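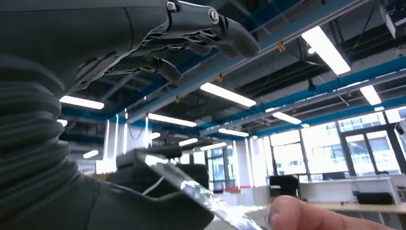
The Merance Premier Twenty20 is a domestic Twenty20 cricket league played each year in the Merance region. It was founded as a four-team weekend tournament and now has six clubs, who meet in a double round robin followed by a set of playoff matches. Becerra have won the title more often than any other club.

History

Cricket in Merance was played mostly over 40 overs until the regional association asked its clubs to try a shorter format. The first Twenty20 tournament was held over two weekends at the Britatlow ground, with Becerra, Britatlow, Flornness and Merance Town taking part. Flornness won the final by four wickets. The clubs agreed to repeat the event the following year, and it was given league status in its third season.

Harbor Lane and North Merance joined in the fifth season, which brought the number of teams to six. Harbor Lane had no home ground at first and played all of its matches at Britatlow. The club moved to its own field two years later, although the playoffs continued to be held at Britatlow, where the square is larger and there is seating for 1,610 spectators.

The eighth season was shortened after heavy rain in May. Eleven matches were abandoned without a ball being bowled and the semifinals were dropped, with the top two teams going straight to the final. Merance Town, who had finished third on net run rate, appealed against the change. The appeal was turned down. A reserve day was added for each playoff match from the next season on.

Format

Each team plays the other five twice, once at home and once away, for a total of ten league matches. Two points are given for a win and one for a tie that cannot be settled or a match with no result. There is no bonus point. Teams level on points are separated by number of wins, then by net run rate, then by the result of the matches between them.

The top four teams reach the playoffs. The first- and second-placed teams meet in the opening qualifier, and the winner goes directly to the final. The third- and fourth-placed teams play an eliminator, whose winner meets the loser of the qualifier. This system replaced the older pair of semifinals in the ninth season.

Tied matches are decided by a Super Over. In the first years a tied Super Over was settled by the number of boundaries hit, counting both the main innings and the extra over. That rule was used only once, when Britatlow lost to Becerra after both sides had scored 11 in the Super Over. It has since been removed, and further Super Overs are now played until there is a winner. If the light does not allow another one, the points are shared in a league match, and the higher-placed team goes through in a playoff.

Evening matches start at 5:30 p.m. at the grounds with floodlights, which are Britatlow and Becerra. All other matches start at 1 p.m.

Clubs

Becerra play in green and have reached the final in every season but three. Their home pitch is slow and tends to help spin bowling, and totals above 160 are uncommon there.

Britatlow, the hosts of the playoffs, have won the title twice. Their ground has a short boundary on the pavilion side, and it was there that the league's highest team total, 231 for 5, was made by Flornness.

Flornness won the first tournament and have added two titles since. Merance Town have one title. North Merance reached the final in the eleventh season and lost by nine runs. Harbor Lane have yet to play in a final - their best finish is third.

Records

Rutilio Quintero of Flornness was the first batter to pass 500 runs in one season, playoffs included. His mark stood for four years. Braulio Ocampo of Becerra then made 600 in thirteen innings, opening in every match, and this remains the season record. Ocampo also holds the record for most fifties in a season, with seven.

Crisóforo Salinas, a left-arm spinner who played for Britatlow and later for Becerra, is the leading wicket-taker in the history of the league. His best figures are 6 for 14 against Merance Town. He retired at the end of the twelfth season and has since coached the Becerra under-19 side.

The batter with the most runs at the end of each round wears an orange armband, and the bowler with the most wickets wears a white one. When two players are level, the armband goes to the batter with the better strike rate or the bowler with the lower economy rate.

Women's competition

A women's league using the same playing rules began in the tenth season with four clubs. Harbor Lane and Merance Town do not enter teams. Maricruz Robles captained Becerra to the first two titles. Yareli Medrano of North Merance scored the first century in the competition, 104 not out from 61 balls against Flornness. The final is played at Britatlow on the morning before the men's final, and the highest attendance so far is 865.

See also

List of Merance Premier Twenty20 finals
Merance 40-Over Cup
Britatlow Cricket Ground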